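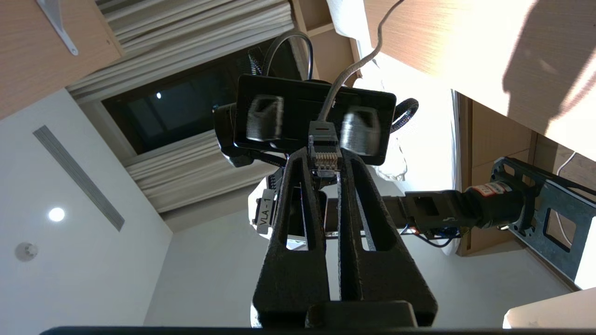

Visit to the Skakden Gripper Laboratory

In September, a delegation of four from Clalten was received at Skakden by Danai Karras, who leads the end-effector program. The purpose of the visit was to compare finger designs for cable handling.

Slotted black fingers were presented holding an RJ45 plug at the tips. Matěj Krajčí reported that the slotted pair had completed nearly 600 grasps on Ethernet cables.
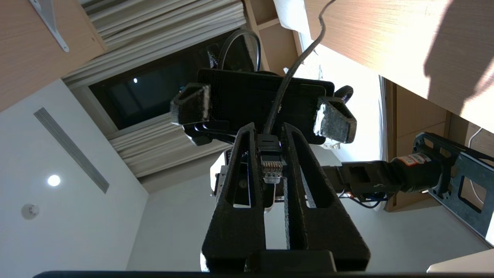 Matters for Follow-Up

Skakden will supply 12 finger pairs for trial at the Clalten site. Štefánia Lukáč will coordinate delivery and collect the wear records.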